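Open Day | Visitor Questions
3 min read
Search this site Enter keywords Go

Trarndale Kitchen Robotics Open Day: Frequently Asked Questions

When is it?
The next open day is a Monday in December. Doors open at 10 a.m. and the last group starts at 3:30 p.m. Each group gets 40 minutes in the kitchen.

Do I need to book?
Yes. We have 112 places and they go to whoever books first. Use the form on the Visits page. If you can't come, please cancel so we can pass your place on.

What will I see?
A robot working in an ordinary fitted kitchen with gray cabinets and a tiled floor. The main task is dishes: the robot works with a pull-out wire basket in a lower cabinet and handles a bowl. Groups stand behind the yellow line and watch the robot's own camera views on a monitor. 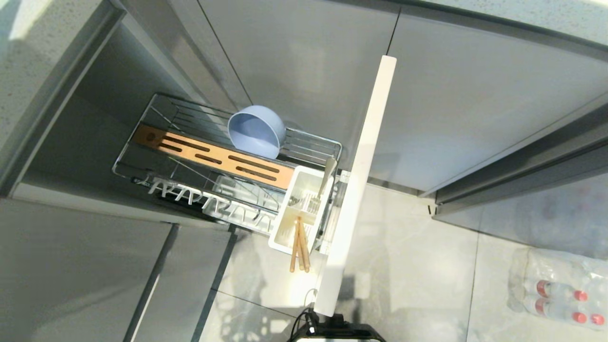

Oana Jitaru runs the demonstration and talks through each step. You can ask questions at any point. She may wait for the arm to stop before she answers.

Why dishes?
They are a fair test. A bowl is curved, it can tip over, and it has to go between thin wires without knocking whatever is already in there. Cabinets add another problem, as the robot has to work low down and keep hold of the drawer front at the same time. 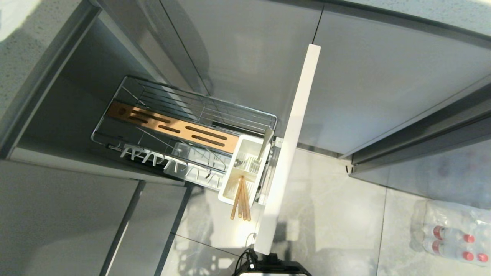 We also get asked about laundry and cooking. Neither is part of the open day. The Dromine site does a laundry demonstration in the spring, and bookings for that are separate.

Does it ever drop things?
Yes. Before the last open day we logged 200 bowl placements and 76 of them needed a second try. If something falls during your visit, please leave it where it is and let staff pick it up.

Why is there tape on the fingers?
Bare fingers slip on glazed surfaces. The tape gives more grip and is cheap to replace when it gets scuffed.
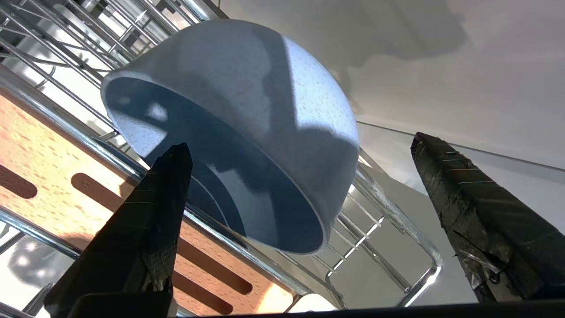 Can I drive the robot myself?
Not in the kitchen. There is a practice arm in the Jenkins Room with foam blocks, open to anyone aged 12 and over. Expect a short line after lunch.

Can I take photos?
Photos are fine, without flash. Please don't film other visitors.

Is it suitable for wheelchair users?
Yes. The kitchen and the Jenkins Room are on the ground floor. Tell us when you book and we will keep a front spot for you, with a clear view of the arm and the rack.

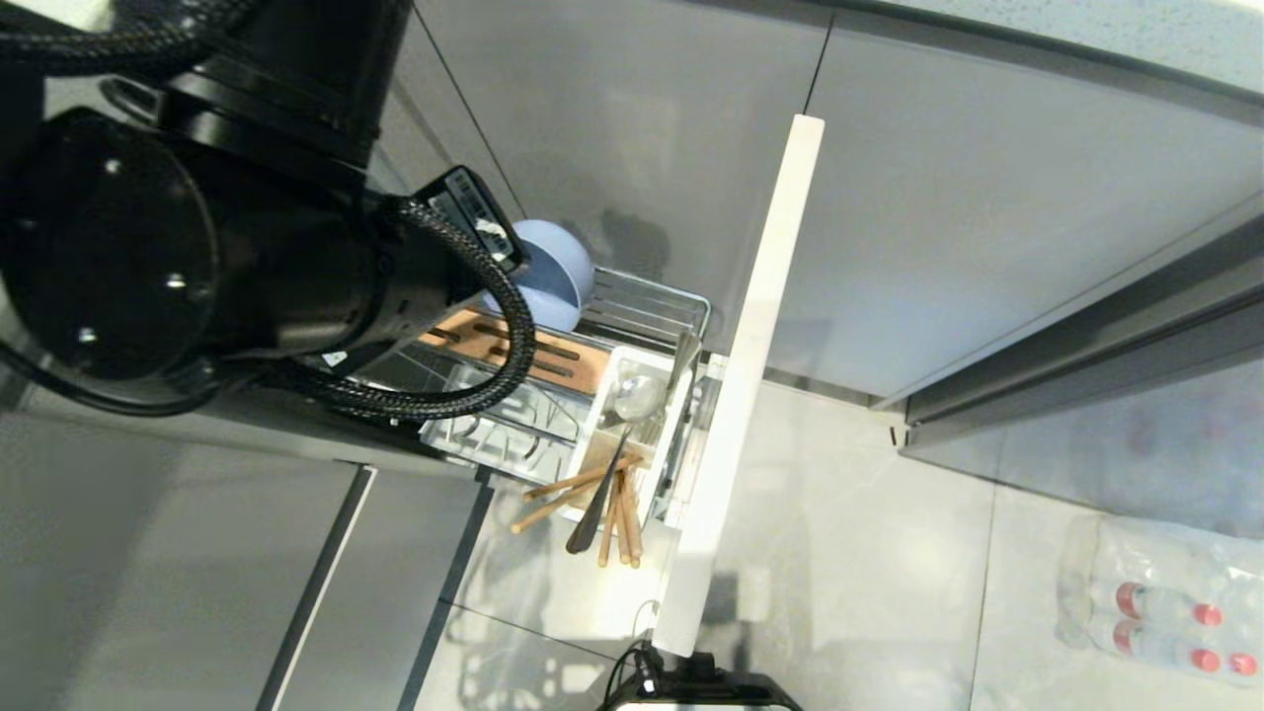 Visitor Guide, Issue 7, p. 2

Where do I park?
Use the Ristach Street lot. Parking is free with your booking email.

Who do I contact?
Halima Mugo handles group and school bookings. Use the Visits form and choose "Groups" from the menu.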